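Week 18 handout: Rings, Loops and Small Hardware

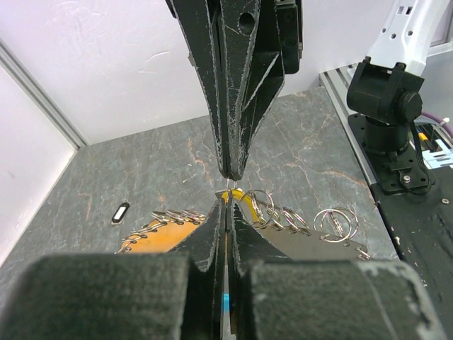

Araceli Toledo | Intro to Small Metalwork | Wednesday, December 9, 2020

Okay, rings! I keep split rings threaded along the edge of a flat board, and I've done it that way for years - I can grab one without digging through a tin. The small interlocking ones go on the orange board, the split rings on the dark gray.

Before next class, please read page 122 on opening a ring (twist sideways, don't pull!) and bring a loop of coated wire. Any color, mine's yellow. Tahmineh Shojaei has spare clips if you run out.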